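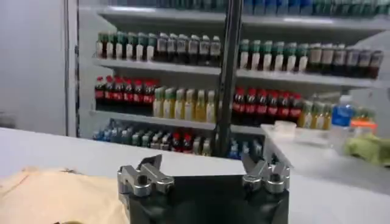 *Wrist view of the gripper, with a table in front and the drinks shelves behind it.*

# How to test whether a robot arm can restock a drinks shelf

Restocking drinks is one of the chores that people assume a machine can already do. The bottles are all much the same shape, they go in rows, and the shelf doesn't move. This page explains how to run a fair test of that job with an arm and a two-finger gripper, and what kind of answer you should expect at the end.

The same method works for a home pantry. Change the bottles and the shelf height and leave the rest alone.

## What you need

- An arm that can reach the full depth of at least one shelf
- A two-finger gripper with a wrist camera
- A shelving unit, fixed to the wall or weighted at the bottom
- A table for the bottles waiting to be put away
- Sealed plastic bottles in a few different kinds
- A couple of cloths, some paper towels and a tray
- A log sheet, on paper or on a laptop
- A second person for the first day

We use the Trindum controller and the Hoteck log template. Any controller that lets you set a speed limit and a grip force limit will do.

Don't use glass. You'll drop bottles, and a plastic one full of cola is bad enough.

## Step 1: Set up the shelf the way a store would

Fill the shelf properly before you start. Many tests are run on a shelf with two or three bottles standing far apart, and the result says very little about a real store. Put bottles of the same kind together, packed close, with the labels facing out.

Mix in some kinds that look alike. Dark drinks next to other dark drinks are a good check on the camera, and so are two green-capped drinks on neighboring shelves. A person reads the label without thinking about it. A vision model often goes by cap color, and you want to find that out on day one.

Now take bottles out to make gaps. Make three sorts:

1. A gap at the front of a row with free space on both sides
2. A gap one bottle wide between two full rows
3. A gap at the back of a row, with nothing in front of it

The first is easy and the second is where most of your failures will come from. The third needs the arm to reach in under the shelf above, so check the clearance by hand first. Move the arm slowly in manual mode with a bottle in the gripper and watch the top of the wrist.

## Step 2: Set up the table

The table should look like a table in use. Leave a cloth on it. Leave a container or a drink that isn't part of the job. If the arm can only work from a bare white surface, write that in the report, as whoever buys the system will have to keep the surface bare.

Keep the stop button on the side of the table away from the arm, and keep your own coffee off it.

Mark the table's position on the floor with tape. Someone will bump it, and if it has moved an inch your results from the morning won't match your results from the afternoon.

## Step 3: Check the camera view

Open the wrist view and look at it before you run anything. Check these points:

- Both fingertips are visible when the gripper is open.
- The space between the fingertips is clear, so you can see what you're about to grab.
- Posts and shelf edges don't hide the spot you plan to fill.
- The light on the bottles is even enough to read the labels.

A pole between the arm and the shelf is a common problem. Stores have them too, so don't clear everything away. Run half of your attempts at gaps the camera can see from its home position and half at gaps it has to move to see. Log the two sets apart.

Clear bottles are harder than dark ones. Depth cameras tend to look straight through clear plastic and report the wall behind. If your arm keeps closing its fingers an inch too far back on water bottles, this is the first thing to check.

## Step 4: Set the grip

Start with a low grip force and raise it until a full bottle doesn't slip when you lift it and tilt it a little. Do this once for each kind of bottle. Fizzy drinks are stiff and take a firm grip. Still water often comes in thin bottles that fold in the middle, and the force that works on cola can push the label panel in.

Grab above the label if the shape allows it. Paper and film labels can slide on the bottle, and then the bottle turns in the fingers as it goes in.

Metal fingertips are slippery on wet plastic. If your bottles come out of a cooler, wipe them or put rubber pads on the tips, and note which one you did. A robot that needs somebody to dry the bottles first hasn't taken over the whole chore.

## Step 5: Run the attempts

Do 60 attempts for each sort of gap. Fewer than that and one bad hour will change your answer. One attempt goes like this:

1. Place one bottle on the table, anywhere within reach.
2. Start the program and the timer together.
3. Let the arm pick the bottle, find the gap and place it.
4. Stop the timer when the gripper is clear of the shelf.
5. Write down the result before you reset.

Change the starting spot each time. Lay the bottle on its side now and then. Use the results below and don't add others halfway through:

| Result | Meaning |
|---|---|
| Good | Right row, upright, label facing out |
| Poor | Right row and upright, label turned away |
| Wrong | Placed in a row of a different drink |
| Knock | Another bottle fell or was pushed out of line |
| Drop | The bottle was dropped or never picked up |
| Help | A person touched anything |

Be strict about "Help." Nudging a bottle closer to the arm counts. So does restarting the program after it freezes.

## Step 6: Get a human number

Have a person do the same job from the same table and time it. Skip this and the robot's time means very little. Use somebody who isn't trying to prove a point, and let them use both hands, because they would at work.

People carry several bottles at once and slide a whole row back with one arm. A two-finger gripper takes one at a time. That difference is bigger than the difference in arm speed, and turning up the speed limit won't close it.

## Step 7: Read the log

Work out the share of good placements for each gap and keep them separate. An average over all three hides the narrow gap, and the narrow gap is most of the work in a real aisle.

Our own log from May has 2,327 attempts in it, including warm-up runs. We'd planned to stop at 2,000 and kept going after changing the fingertips. The front gaps went well enough that we stopped watching closely. The gaps between full rows were still the main source of knocks on the last day, and label direction was poor throughout unless the arm put the bottle down and picked it up again.

## So can it do the job?

It can do part of it. With a fixed shelf, known bottles and room at the front of the row, an arm like ours can put drinks away slowly through the night without much trouble. It can't yet take a mixed case, open it, pull the old stock forward, wipe up a sticky patch and leave a tidy row at the end. Each of those needs its own test, and wiping with a loose cloth is harder than anything on this page.

For a home kitchen we'd say no for now. The shelf is different in every house, the bottles are half full, and the arm takes up more floor than the shelf does.

## Common problems

**The arm stops short of the shelf.** Check the collision margin. The default is often wider than the gap between shelf boards.

**Bottles tip when released.** The gripper is opening before the base is flat. Lower the release height a little at a time.

**The camera finds a bottle that isn't there.** Look for reflections on shiny shelf edges, then for other drinks left on the table.

**Results get worse after lunch.** Sunlight has usually moved across the shelf. Close the blinds and rerun the last batch.

**The log and the video don't match.** Set both clocks from the same machine each morning. The Yakubu import script will line them up afterward if you forget, but it needs one clear event in each file.

Page last changed 6 July 2024. The blank log sheet is in the Brikwood folder, under "shelf tests."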